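From: Damián Contreras
To: Murkham Shared Kitchen list
Subject: Re: [murkham-kitchen] Switching the lunch room to plastic plates

Guadalupe Olvera wrote:

> Hi all, Pieter and I have looked at the numbers and we'd like to
> replace the stoneware before January. The Firmont plastic set comes
> in pastel colors, stacks flat, and nobody gets hurt when one hits
> the floor. We'd need 60 plates to start. The catalog says they are
> "wipe clean" and I'm told a quick pass with a cloth is enough
> between sittings. We could skip a full wash for anyone who only had
> toast. Mats to match if there's money left. Any objections, please
> say so before I put the order in.
>
> Guadalupe

Guadalupe,

You asked for objections, so I have a few. I don't love the stoneware either. It's heavy, and the top shelf sags under it. But I'd like to see a better case than a catalog page before we spend 284 dollars on plates.

My main trouble is with "wipe clean." It sounds like something a person wrote who has never had to clear up after a lunch sitting. A flat plate with a smooth face, sure, I'd believe it. These have a raised rim and fine ridges running in rings across the inside, and a cloth tends to ride over the top of ridges like that. On the mint one there are little white specks sitting in the basin and up near the front rim. They might be crumbs, they might be something else. The pink one has a few too, and there are bits on the table just below it.

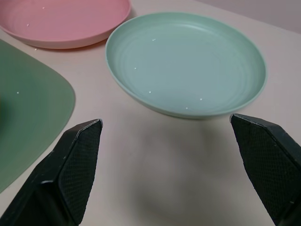

1. Washing. I'd drop the toast exception completely. Who is going to keep track of which plate had toast on it? Everything goes through the machine or everything gets done in the sink, same as now. If that cancels out the time you were hoping to save, then I think we should hear that before we order.

2. Color. Pale plates show stains sooner, at least in my experience. Jaqueline's curry is on the menu every other week. Has anyone put curry on one of these and left it until after lunch? I'd like to see that plate before I see 60 of them.

3. Mats. The sage green is a nice enough color and I have no quarrel with it. I just don't see what a mat does for us on a table we wipe down anyway. It's one more surface to clean, and crumbs get underneath. Leave them off the order.

4. Stacking. "Stacks flat" needs a test. They're fairly deep for plates. Our shelf is narrow and I'd want somebody to try a dozen on it.

5. Heat. Does the catalog say anything about the microwave? Half the Brelside people reheat their lunch on the plate. Your message doesn't mention it and I couldn't find it on the page you linked.

Montserrat said at the sink yesterday that I'm against anything new, and I'll remind her that I voted for the dish rack. I would go along with buying six, using them for a month with proper washing, and then looking at them again. If they come out clean and unscratched I'll carry the rest in from the car myself.

Pieter, what did the stoneware cost us in breakages last year? Guadalupe mentions numbers but I haven't seen any. Please post them to the list.

Damián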